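Homes > Renovation > Interviews

Liya Wolde wants to talk about her stairs

Liya Wolde has lived with her loft conversion for long enough to be rude about it. She bought the top two floors of a brick row house on Gebremichael Street with a plan to turn the attic into a bedroom and a place to work. The bedroom came out well. "The stairs," she says, pouring coffee, "are where the money went to die."

Her first drawing had a spiral. Erick Temba, the architect at Clestora who took the job on, let her keep it for one meeting. "He asked how I planned to get a mattress up there," she says. "I said I'd think of something. He wrote that down, which I felt was unkind."

The spiral became a straight flight along the party wall, and the straight flight ate the linen closet. Temba, on the phone later, is unrepentant. "People draw the room they want and then they draw a little squiggle for how to reach it," he says. "The squiggle needs headroom."

It also needed a permit. The plans went in with 842 square feet of attic floor on them, measured wall to wall. Only 726 had enough height to count as living space, and the application came back in December with a polite note. Wolde has kept the note. It's on the fridge. 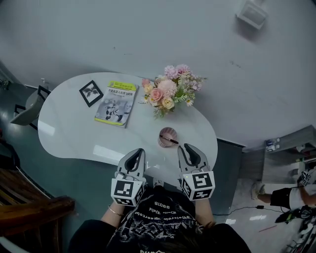
At the white table, with both hands full.

She is kinder about the insulation. Bezawit Assefa, who ran the crew, talked her out of a fancy ceiling finish and into better work between the rafters. "I sulked," Wolde says. "I'd picked out boards. I had samples leaning on everything. Then we had a hot week and I slept straight through it, so I've had to be gracious ever since."

The skylights were another fight. She wanted four and got two, both on the north slope. The fixed one cost less than the one that opens, and she regrets the fixed one every time she burns toast, a smell that travels up a stairwell faster than she does.

What would she spend more on? "Outlets," she says at once. "I have one behind the bed and one behind the other side of the bed. I must have thought I was going to be lying down for the rest of my life."

And less? She thinks about the stair rail, which was made to order and came to $3,916. It's a lovely rail. Her sister hangs her coat on it.

Temba has offered to draw her a new linen closet. The towels are still under the bed, next to the outlets.

Get our renovation newsletter every month. Enter your email address to sign up. You can unsubscribe at any time.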